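Dec 26, 2019

Wusatbridge, wool shrink tests, batch from Codberg. Back on it after the break. Scale was off again so re-zeroed with the 2,000 g weight before anything else. Swatches cut and edges stitched, 5 per yarn. 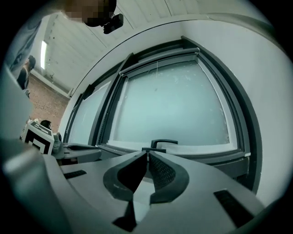
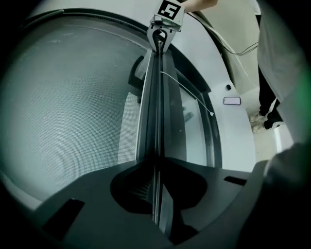
## Soak

- Wamness gray: tub, cool water, 52 min. Meant to be 45, got stuck on the phone.
- Codberg undyed: same tub after, fresh water. Smells strongly of sheep.
- total dry weight going in 2,984 g, incl. the offcuts
- Bashir soap only. Do NOT use the blue stuff, it threw off all the November numbers

## Results so far

Gray lost about 5 percent in length, hardly anything in width. Undyed felted at teh corners, stitching puckered. Maybe thread tension, not the wool? Redo with looser stitch.

Pins rusted on two swatches, toss those. Need stainless ones.

Still to do: flat dry overnight, remeasure in the morning, wirte up for Codberg. Ask them which clip the undyed came from.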